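Memory table returns to the Boersma Hall with a berry-print cloth and a fresh set of objects

The popular memory table is back at Boersma Hall, and the first afternoon drew 38 players, the best turnout the games club has had all year! The rules are as simple as ever. You look at a table of everyday things for one minute, turn your back while something is moved or taken away, and then try to say what changed.

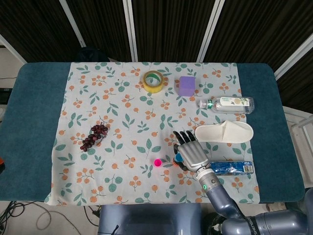

By Melahat Gündoğdu
Aug 30, 2025

Grapes, a roll of yellow tape, a bottle with a green cap and a single white slipper don't have much in common, and that is exactly why they work so well together. Players make up little stories to hold them in their heads, and some of those stories got very silly on opening day. The slipper was a favorite. So was the bright pink bottle cap, small as it is, which several people remembered long after they had forgotten bigger things.

The club changes the selection between rounds, so regulars can't coast on what they learned the first time through. A few pieces stay put as anchors – the tape, the purple block and the dark red grapes – while others come and go.

The white tablecloth with its orange berries and green leaves is new this season, and it makes the game harder in a very pleasing way. "I kept looking at the leaves," said Sipho Mabaso, who still finished the afternoon with 23 points and a big grin. "My granddaughter told me to look at the colors first and the shapes second, and after that I did a lot better."

Color is the whole point of the cup round, a new addition that had people leaning in and whispering to each other. Light blue, yellow-orange and pink cups go out on the cloth along with a navy one tucked inside an orange-red one, and players have to recall which cup stood where. Stacked cups are wonderfully easy to mix up. Plenty of people swore the orange one had been on the inside!

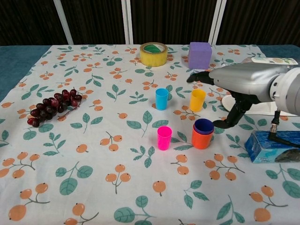

How to join in

Sessions run every other week through the end of October in the back room at Boersma Hall, 70 Drorkia Street. Players of all ages are welcome, and families can enter as a team. There is no charge and no need to sign up – just come in and find a spot near the table. The club would also love to hear ideas for new objects, so long as they fit in one hand and won't roll off. Leave a note at the front desk or call extension 1426.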